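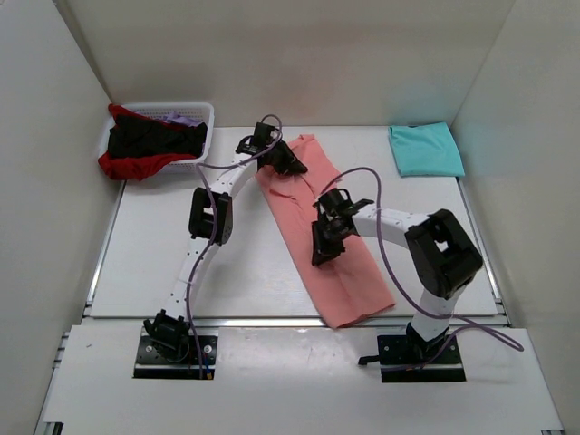 叶知澜
纺织工程专业本科三年级,课程项目报告

旧T恤去了哪里:校园旧衣回收与棉针织品再利用调查

一、选题

宿舍楼下的旧衣回收箱一年到头都是满的,毕业季尤其如此。学校公众号上写着“统一处理”,但处理的具体方式没有找到公开说明。本项目以T恤为主要对象,想弄清两个问题:学生丢掉的衣服还能不能穿;不能穿的那部分,有没有比当抹布更好的用法。

选T恤的理由比较简单。它数量多,结构简单,多数为单面平纹针织,成分标签一般也还在,适合作为课程项目的材料。

二、调查地点与方法

回收箱设在Mostyn和Illemberg两个校区。Mostyn校区以本科生宿舍为主,Illemberg校区研究生和教职工较多。整个10月,我按固定时间去两处登记衣物,每次在下午4点以后,避开清运车。

登记内容有四项:品类、成分标签、破损情况、是否有明显污渍。标签缺失的衣物用燃烧法粗略判断纤维种类,结果单独记录,不与有标签的合并。问卷通过年级群发放,主要问丢弃理由,没有问品牌和价格。

三、登记结果

两处共登记衣物1,736件,其中有标签且标明纯棉或以棉为主的有1,218件。T恤在棉类衣物中占多数,其次是卫衣和睡衣。Illemberg校区衬衫偏多,化纤外套也明显多于Mostyn校区。

破损集中在领口和腋下。领口的问题大多是罗纹松弛,面料本身并没有破。腋下则以发黄变硬为主,洗涤后略有改善。印花T恤常见胶浆开裂,尤其是活动衫,穿过的痕迹很少,印花却已经起皮。

问卷里选得最多的理由是“不喜欢了”和“放不下”,选“穿坏了”的人比预想的少。有几位同学在备注里提到,班服和社团活动衫只穿过一次,送人又觉得不合适。这一类衣服后来成了本项目的重点。

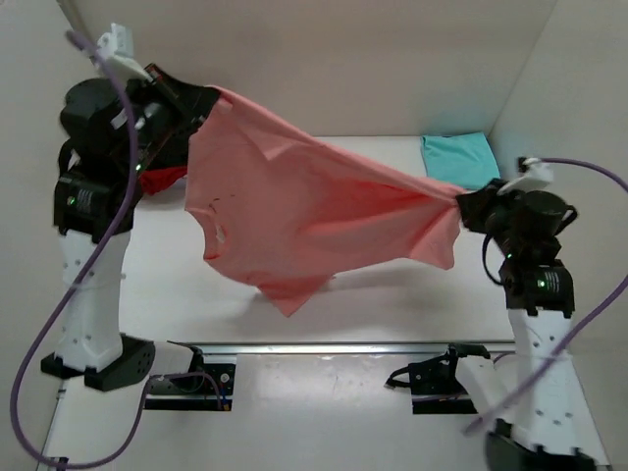 四、再利用试验

试验用布全部取自登记过的纯棉T恤。先用Triklow洗衣液按说明书用量洗一遍,晾干后裁成试样,在标准温湿度下平衡48小时,再做厚度和拉伸测试。没有做预洗的对照组,这是设计上的疏漏,写到数据整理阶段才发现。

拉伸方向分纵向和横向。旧T恤的纵向强力下降不大,横向的伸长回复差一些,同一件衣服前片和后片也有差别。后片靠近下摆的部位最均匀,后面的裁片都从那里取。

再利用方向试了三种。

第一种是裁成布条做钩编绳。方法很成熟,把衣身螺旋剪开,轻轻一拉,布边就会卷起来。侧缝有缝线的T恤剪出来会有结,圆筒针织的没有这个问题。

第二种是拼接做坐垫套。缝纫时布边卷得厉害,需要先喷浆再裁。用的是实验室里剩下的Pomedix喷雾浆料,喷多了会在深色布面上留下白印,用湿布可以擦掉。

第三种是开松后与新棉混纺。学校没有合适的开松设备,只用手工梳理做了小样。得到的纤维很短,成纱后毛羽多,手感偏硬。以目前的条件,只能说明这条路对设备的要求高,谈不上结论。

五、讨论

从登记数据看,不少衣服在丢弃时仍可穿着。就这部分而言,直接转赠所需要的加工最少。困难在于分拣:回收箱里干净和不干净的衣服混放,一旦受潮,整袋都会有味道。如果能在箱体上分出“可再穿”和“仅材料”两个投口,后续工作会省很多。

活动衫的问题出在前端。印有日期和班级名称的衣服很难转给别人,胶浆印花又影响布料再加工。建议学生组织定制时把印花面积做小,改用水浆,日期可以不印。

成本方面,本次没有细算。钩编绳几乎不需要投入,但耗时;坐垫套一个约需2件成人T恤,缝制时间主要花在对齐布边上。

六、不足与后续

登记只覆盖了一个月,没有包括毕业季,品类比例不能代表全年。破损等级由我一个人目测判断,标准前后可能有偏差。燃烧法对混纺面料不够可靠,这部分数据只放在附录中。

下学期打算补做预洗对照组,并在Mostyn校区的一个箱子上试行双投口,试行期间仍按原来的表格登记。坐垫套的纸样和登记表模板已放入课程共享文件夹,需要的同学可以直接下载。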